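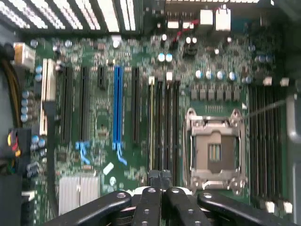 Rustholm Tower Bench, version 4

Summary

Rustholm Tower Bench is a set of 1,894 labelled images of desktop towers with the side panel off, along with the parts that go into them. The labels cover the motherboard, memory slots, expansion slots, CPU socket, power supply, drive cage, cabling and loose expansion cards. It was put together at the Kalniņš workshop, where older desktops are checked and refitted for reuse.

Maintainers: Līga Lapiņa (labels, releases) and Sarmīte Vītola (bench, parts inventory).
Last updated: November 21, 2022

What's in the folder

images/ holds the full-size colour images.
labels/ holds one text file per image, with the same base name.
parts.csv is the list of part names and short codes.
splits/ holds the train and test lists.
notes/ has the bench notes as typed, spelling mistakes included.

The train list has 1,000 entries. Everything else is in the test list. Images from one bench session stay on the same side of the split. In version 3 they did not, so scores from the two versions shouldn't be compared.

The bench

Work is done on a metal table with a ribbed top. Small screws find their way into the grooves, so keep a dish handy if you are copying the setup. The tower goes on the right with its open side accessible, and the parts holder goes to the left of it. Cards wait upright in the holder with their brackets still attached. We used to lay them flat on an antistatic mat, but they got stacked and the labels for overlapping cards were a mess.
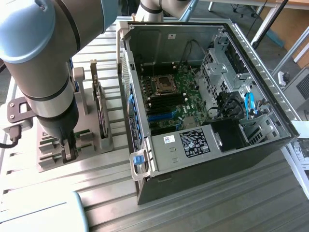
Open tower with the parts holder to its left. An expansion card is standing in one of the slots.

Part names

CPU socket: labelled as one region including the metal retention frame. If no processor is installed, the code is SKT-E. A socket with a processor in it is SKT-F. The retention lever is not labelled separately.

Memory slots: each slot gets its own label, whatever its colour. Clips at the ends count as part of the slot. A filled slot is labelled as the module, with the slot number in the second field.

Expansion slots: same approach as memory slots. The slot covers along the rear of the case have their own code, COV, and so do their latches, LAT.

Expansion card: circuit board and bracket together. A card gets the same code in the holder as in the case. The location field says which.

Power supply: the whole unit. Stickers and regulatory labels fall inside the region and are not transcribed.

Cables: only labelled where 30 pixels or more can be followed without a break. SATA cables have their own code. All other cables share one.

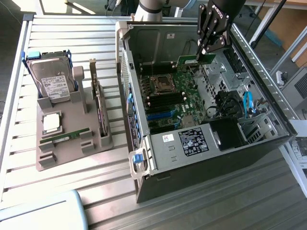 Cables are the weakest part of the labels. Two people labelling the same bundle will often draw it differently, and we settled disagreements by keeping the larger region. Anyone who needs tight cable outlines should plan on redoing them.

Known problems

Some close views of the boards are soft. They were kept as long as the slots could still be told apart.
Black slots on a dark part of the board are sometimes missed, mostly in the older sessions.
The Breketti sessions use the British part names in notes/ ("earth strap" and so on). parts.csv has both.
Drive cages were labelled as part of the case until version 2. A few of those labels may have survived.

Using the labels

Osow, our label viewer, opens the folder directly. Point it at the top level and it will find parts.csv without help. Other tools will need the label files converted first. Fields are separated by tabs and the text is UTF-8.

Corrections

Send the base name of the file and the corrected line to either maintainer. Fixes go into the next release, and the old line is kept in notes/changes.txt.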